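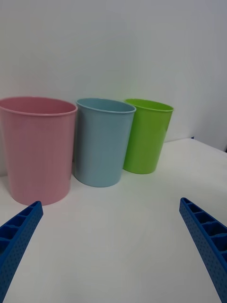
Subject: Re: [ismont-health] Evening clinic hours, where are we?

Hi all,

So much good stuff to share after the April meeting that I'm skipping the minutes and going straight to the evening clinic. We have a yes from the county! Four evenings a month to start, 5:30 to 8:30, in the ground floor rooms on Kemppainen Street, with a nurse practitioner every time and a doctor on two of the four.

For anyone who joined the list recently, the clinic on Proko Road has 1680 registered patients and closes at 4:30. If you work a day shift and don't get paid time off, that's pretty much the same as having no clinic. We collected 1227 signatures asking for later hours, and I still can't get over that number for a town our size. 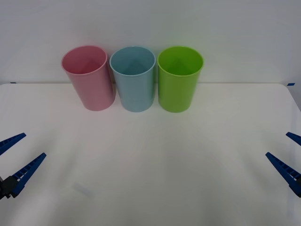 Stuart Pickering
Patient Liaison, Ismont Community Health Network

Now to the questions that came in. I'll quote the longest one, as it covers what several of you asked:

> I'm thrilled about the evenings, but I have worries. My mother
> waited 120 days for a referral to the eye doctor last year, and
> the wait had nothing to do with opening hours. Will evening
> patients go into the same referral line? Also, is it walk-in or
> by appointment? And what about people with no insurance? The
> desk on Proko Road told my neighbor two different things in
> one week.

Great questions, all of them. Yes, it's the same referral line, and I agree that line is far too long. The county wouldn't talk about specialists in this round. I've asked for it to go on the agenda next time, and I'd love to have your mother's dates in writing if she's willing – you can leave her name off.

It will be a mix of appointments and walk-ins. Half the slots get booked by phone and the rest are held until 5:30 for whoever shows up. I pushed hard for that second half, so please use it! 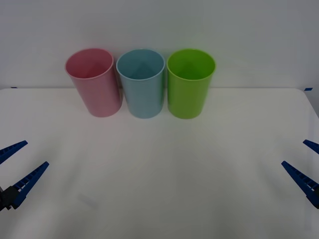
On insurance, the sliding scale applies in the evening exactly as it does in the daytime. Bring a pay stub or a benefits letter if you have one. If you don't, you can sign a statement at the desk and still be seen that night. I've asked for this to be printed on a card, in English and Spanish, so everybody at the desk is reading from the same page.

The Stilance bus runs until 9:10 and stops right across from the door, but the last one doesn't go out past the mill. I'm talking to two churches about rides for folks on that side. If you have a car and one free evening a month, write to me off list.

More when I have the phone number for booking.

Stuart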